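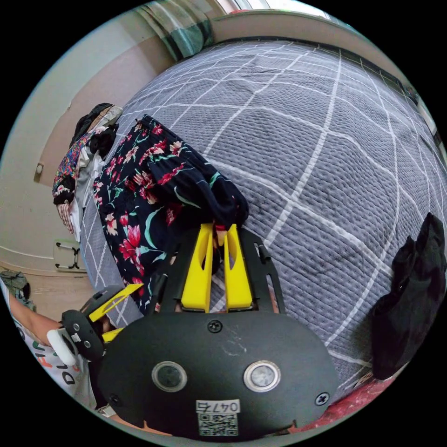 3.2 Fabric handling and storage habits in the home

Households in the Zurbridge survey were asked how they stored clothing between uses and how often they washed it. Of the 1,344 garments logged, most were printed cottons and blends that had been owned for more than a year. Dark prints were washed less often than plain light ones, and their owners gave the same answer in most cases: marks do not show. Caron's earlier work in Mallet found the same pattern for table linen, although his sample was smaller and did not include bedding.

Storage was split between drawers, open rails and the bed itself. Respondents who left clothes on the bed during the day tended to fold them at night, and they reported more creasing at the fold line than those who used rails. We did not measure creasing directly. The 23 households that took part in the second visit in December were asked to keep a written log for 60 days, and four of them stopped before the end. Their entries up to that point are kept in Table 5.
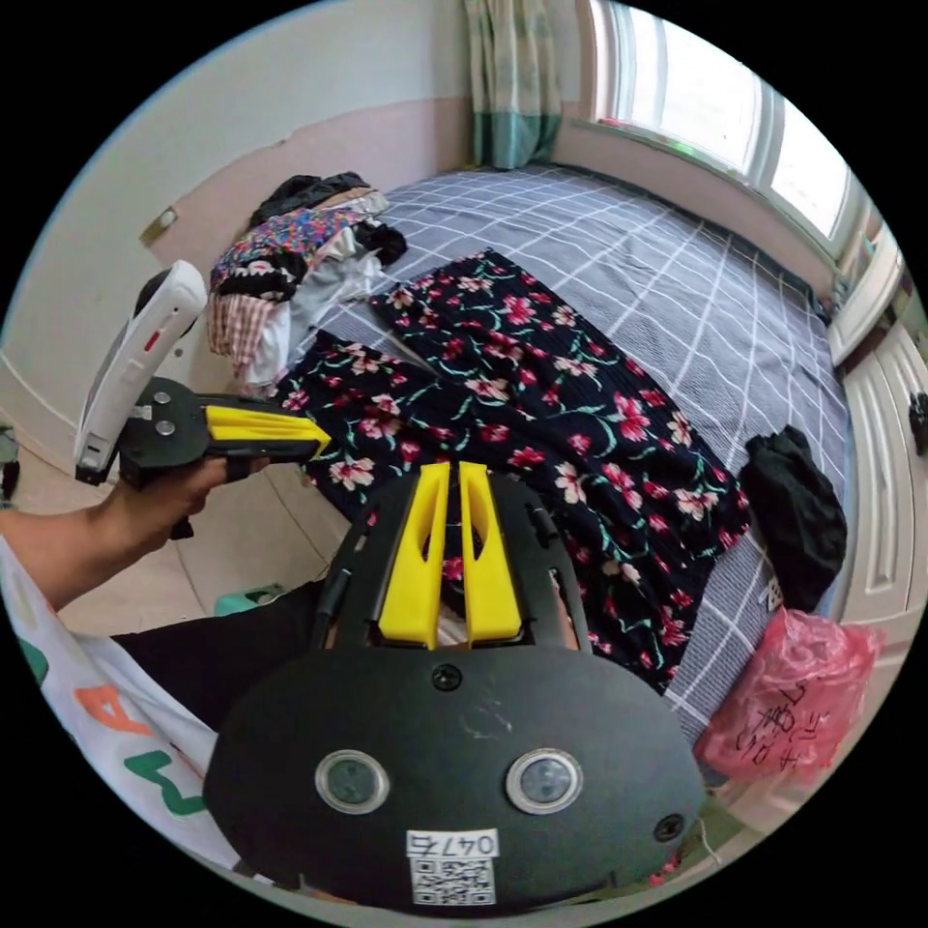
Figure 4. Floral fabric at the bed.

Wear in printed fabric is hard to judge by eye. A repeating pattern breaks up the outline of a thin patch, and a small loss of color can pass for part of the design. Floral fabric of the kind in Figure 4 was scored by two raters for this reason, while plain fabric was scored by one. Where the raters differed by more than one grade, the lower grade was used. Agreement was better for the Rekska samples, which had a larger repeat, than for those from Danenent.

Washing temperature had less effect on the grade than drying method. Items dried on a line indoors kept their color longest. Tumble drying was linked to pilling at the cuffs and side seams, and this held for both blends and pure cotton. Age of the item was entered as a control in all models reported in Section 4.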